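4.2 Versuchsumgebung und Aufgabenkatalog

Die Frage, ob Manipulatoren gewöhnliche Küchenarbeiten bereits verrichten können, lässt sich nur an Arbeitsplätzen beantworten, die nicht für die Maschine geräumt wurden. Für die Untersuchung wurde daher eine Küchenzeile gewählt, auf der Geräte, Vorratsbehälter und Geschirr an ihrem üblichen Ort verbleiben (Abbildung 3). Die Aufgaben werden in Alltagssprache vorgegeben und vom System ohne Eingriff der Versuchsleitung ausgeführt.

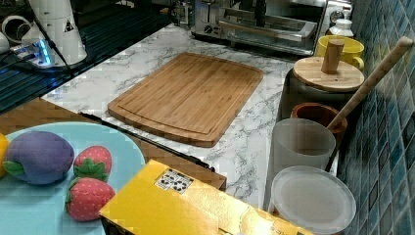
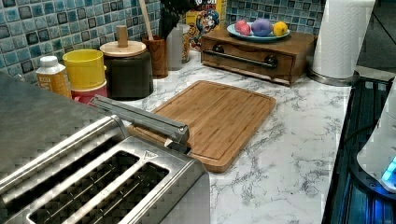
Abbildung 3: Arbeitsbereich der Versuchsküche in zwei Ansichten, jeweils mit Schneidebrett, Behälterreihe und gefliester Rückwand.

Der Aufgabenkatalog umfasst 40 Einzelaufgaben, gegliedert in 4 Gruppen: Umsetzen, Einräumen, Öffnen und Schließen sowie Abwischen. Er beruht auf der Liste häuslicher Verrichtungen, die im Vorgängerprojekt Sosari erstellt wurde, und wurde um solche Aufgaben gekürzt, die fließendes Wasser oder erhitzte Flächen voraussetzen. Für jede Aufgabe gilt ein Zeitlimit von 60 Sekunden. Wird es überschritten, so zählt der Durchlauf als Fehlversuch, auch wenn der Gegenstand bereits gegriffen ist. Insgesamt wurden 1000 Durchläufe ausgewertet.

Als Greifgut dienen in der Gruppe »Umsetzen« vorwiegend Nachbildungen von Obst und Gemüse. Der hellblaue Teller, der sie in beiden Ansichten trägt, ist zugleich Ausgangsort und Ablageziel; das Schneidebrett aus Bambus bildet den zweiten Ort. Eine typische Anweisung lautet: »Lege die Aubergine auf das Brett.« Sie setzt voraus, dass das System den benannten Gegenstand von den übrigen auf dem Teller unterscheidet, ihn ohne Verschieben des Tellers aufnimmt und innerhalb der umlaufenden Saftrille absetzt. Das Absetzen auf der Rille wurde als teilweise erfüllt gewertet.

Die Standorte wurden zwischen den Versuchsreihen bewusst verändert. So steht der Teller in der zweiten Ansicht auf einem kleinen Holzkasten mit Schublade, in der ersten dagegen auf einer Holzfläche unterhalb der Arbeitsplatte. Für einen Menschen ist dieser Höhenunterschied ohne Belang. Für die hier geprüften Steuerungen war er der Faktor mit dem größten Einfluss auf die Erfolgsquote: Bei erhöhtem Teller sank sie in allen Konfigurationen, am deutlichsten bei der Steuerung nach De Graaf, deren Höhenschätzung auf eine durchgehende Auflagefläche angewiesen ist.

4.3 Beobachtungen zu einzelnen Aufgabengruppen

Beim Umsetzen weicher Gegenstände arbeiteten beide geprüften Steuerungen, De Graaf und Fastberg, zuverlässig, sofern der Zielort frei lag. Das Nachgeben des Materials gleicht kleine Fehler in der Greifposition aus. Dieser Befund darf nicht auf echte Lebensmittel übertragen werden – eine reife Erdbeere verzeiht einen zu festen Griff nicht.

Deutlich schwächer fielen die Ergebnisse beim Einräumen aus. Dicht stehende Behälter vor einer Wand lassen nur wenige Anfahrtsrichtungen zu, und hohe Teile wie ein Löffelstiel oder der zylindrische Knauf eines Holzdeckels ragen in die Bewegungsbahn. Die Steuerung Fastberg brach in solchen Fällen meist vorzeitig ab, während De Graaf die Bewegung fortsetzte und dabei Nachbargegenstände verschob. Welches Verhalten im Haushalt vorzuziehen ist, hängt vom Inhalt der Behälter ab und kann aus den Messungen allein nicht entschieden werden.

Hinzu kommen optische Störungen. Gebürsteter Edelstahl und die geäderte Arbeitsplatte führten zu Fehlern in der Tiefenschätzung, durchscheinende Kunststoffgefäße wurden in rund 4 Prozent der Durchläufe nicht erkannt. Mok, Tien-fu, hat im Rahmen des Projekts Unwood vorgeschlagen, solche Gefäße durch vorsichtiges Antasten zu lokalisieren. Das Verfahren wurde hier nur in einer Teilreihe erprobt und erwies sich als wirksam, jedoch als zu langsam für das gesetzte Zeitlimit.

Beim Abwischen war die Bewertung am schwierigsten. Beide Steuerungen führten die Wischbewegung aus, ließen aber den Bereich unmittelbar vor den Behältern regelmäßig aus. Die Angaben zu dieser Gruppe werden in Abschnitt 5 deshalb getrennt ausgewiesen und gehen nicht in die Gesamtquote ein.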